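Review of the Vokstead Kitchen Task Kit for Teaching Robot Manipulation
Student project report, May 11, 2020. Supervisor: Murray Cormier

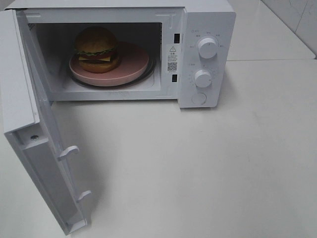

The purpose of my project was to review the Vokstead kit, which is sold by the company Briltby to colleges that teach robot programming. The kit contains software, printed task cards and a set of play food, and the college must provide its own arm and its own household appliances. I worked with the kit for one term and tested 12 of the 16 task cards. The card which took most of my time is called "Warm the lunch". In this task the toy hamburger has to arrive on its pink plate inside the microwave, and the plate has to rest on the glass turntable. The card does not say how exactly the plate must be centred. A plate a little to one side, with the burger toward the back of it, I counted as a success, and my supervisor agreed with this rule.

Method

Every card was run in the same manner. First I installed the task file, then I taught the positions by hand, and after this I started the automatic runs. In total I made 781 runs, and each result was written in a log book. Birdie Kincaid, who is in the year above me, checked the log book against the software record and found 5 entries that I had to correct.

Results

The software is easy to learn. The menus are clear and the positions can be saved under own names, which I appreciated very much. The cards for sorting and stacking gave good results from the first day.

The appliance cards were harder. The manual assumes a door handle, but our microwave opens with a round push button at the bottom of the control panel. I had to write a separate pressing movement for it. The two rotary knobs also needed different settings of the wrist, and the manual has only one paragraph about knobs. I asked Briltby for advice by e-mail and received a polite answer, with a promise that a new manual will come in July.

Comparison and recommendation

I also read the documentation of the Habte kit. It has better drawings but fewer tasks, and it does not include any play food. For a first-year class I recommend the Vokstead kit, on condition that the teacher prepares the appliance tasks before the lesson. The four cards which I did not test should be tried by the next student.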